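How I tracked down a gripper that kept closing on nothing (simulated arm, wrist view)

I lost most of August to this one, so I'm writing it up while I still remember the order I did things in. If your simulated arm plans beautifully, comes down beautifully, and then pinches a handful of air right next to the thing it was supposed to pick up, you might have what I had. You might also have one of three or four other things, and I'll go through those too, because I chased every one of them first.

My setup: the arm is a plain parallel-jaw model, the scenes come from the Tatby tabletop pack, and the pick planner is Zuswood. Everything runs headless on an old workstation under my desk, except when something breaks, and then I turn on the wrist view and stare at it. The scenes were originally set up for a job at Vollbridge and I inherited them with all their quirks (there are many!).

What it looked like

The run log said "grasp attempted, width zero" over and over. Width zero means the fingers closed all the way and met each other. No collision, no planner error, no joint limit warning. The arm would lift, carry its nothing over to the drop spot, open up, and report the job done. That last part bothered me the most. A miss is one thing, but a miss that gets logged as a finished pick is a real safety problem if anybody ever runs the same code on hardware with a person standing nearby. More on that at the end.

Step 1. Stop the batch and save a bad episode

Don't start changing settings while the batch is running. I did, and I ended up with a pile of episodes that had all been run under slightly different conditions, and none of them could be compared. Stop everything. Pick one failed episode and copy the whole folder somewhere the cleanup script can't get at it. Mine was episode 514, and I used that one for every test from here on.

Write down the random seed. If your logger doesn't save the seed, fix that before you do anything else. I mean it, go do it now.

Step 2. Replay it without the planner

Feed the recorded joint commands straight back in and leave the planner out. If the arm goes to the same wrong spot, the commands themselves are wrong and you can stop worrying about the physics. If it goes somewhere different, your simulation isn't repeatable and you have a bigger headache than this page can help with.

Mine went to the same wrong spot every time. Great, so the physics was fine and the arm was faithfully going where it had been told to go.

Step 3. Check the tool offset

This is the classic one. The planner thinks the fingertips are in one place and the model has them in another, usually because someone swapped the fingers and didn't update the offset. To test it, command the tool point to a known spot with nothing near it, then read back the fingertip positions from the simulator and compare.

I was so sure this was it. We had switched to the longer Stöcker finger model back in the spring, and I remembered somebody being vague about the offset. But the numbers matched. I checked them again after lunch and they still matched. Moving on.

Step 4. Check when the fingers close

If the close command fires before the arm has settled, the fingers can shut on the way down and you'll get width zero. Plot the finger width and the tool height on the same time axis. You want the height to go flat first and then the width to drop.

Mine was clean, with a nice flat stretch before the drop. I did find that the settle time was set to 4 control steps, which felt stingy, and I bumped it to 5 just because. It made no difference at all to the misses.

Step 5. Pause at the pre-grasp and look through the wrist camera

I should have done this first. Put a breakpoint right after the approach move and before the close, with the fingers still open, and render the view from the wrist. Then look at what's between the fingers, and ask whether the target is anywhere in that gap.

If you've only been watching the overhead view, you can go a long time without seeing the problem. From up there, the hand covers the very spot you care about, and a near miss looks just like a hit. From the wrist, there's no hiding it.

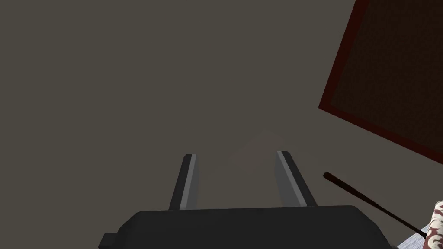 Once I had that view up, I quit blaming the fingers. They were open and ready to go. The aim was what I needed to look at, and that meant the target pose the planner had been handed.

Step 6. Compare the target pose with the object pose

Print two things at the same instant: the pose the planner is using for the target, and the pose the simulator reports for that same object. Print both in the world frame. Then subtract one from the other.

My difference was 24 millimeters sideways, and the height was perfect. When I reran the episode with the object moved somewhere else, the difference stayed the same in the object's own frame, and that was the giveaway. A camera calibration error would usually change as you move across the workspace. This one traveled with the object -- so it had to be in the object's file.

Sure enough, the mesh origin wasn't in the middle of the part you'd grab. Someone had re-exported the assets, the origins had shifted, and the grasp points in the side file were still measured from the old ones. Two files that used to agree had stopped agreeing, and neither one had any way of knowing it.

Step 7. Fix it in one place

You can fix this by moving the mesh origin or by editing the grasp points. Pick one! I edited the grasp points, because other scenes were already using the new meshes and I didn't want to break those too. Please don't add a correction inside the planner. I've done that on a past project, and a year later a different person fixed the asset as well, and then we had the same miss in the opposite direction.

After the edit, rerun your saved episode with the same seed. Pause at the pre-grasp again and look through the wrist before you let it close. Only then restart the batch, and keep an eye on the first few.

Step 8. Make the miss stop the arm

Now back to that false "done." The old code counted a pick as finished when the close command finished, no matter what the fingers had closed on. I changed two things.

First, if the finger width after closing is below the thinnest thing in the scene (with a small margin), the episode goes into a fault state. The arm holds where it is. It doesn't lift, it doesn't carry on to the drop spot, and it doesn't retry without being told.

Second, the width gets checked again after the lift, so that a slip on the way up gets caught too. Thin objects are a pain here. If you're picking up anything really skinny, the width alone won't tell you much, and you'll want to look at contact forces as well.

You'll also want to test the fault itself. Delete the target from the scene, leave the commands in place, and run it. If the arm carries on as if nothing happened, your check isn't wired up. Mine wasn't, the first time, because I'd put it in the branch that only runs in debug mode.

I still haven't gone through the rest of the Tatby files to see which other grasp points are stale. The comparison from step 6 is easy to loop over a whole folder, so that's next on my list, along with a startup check that refuses to load a mesh if it's newer than its grasp file.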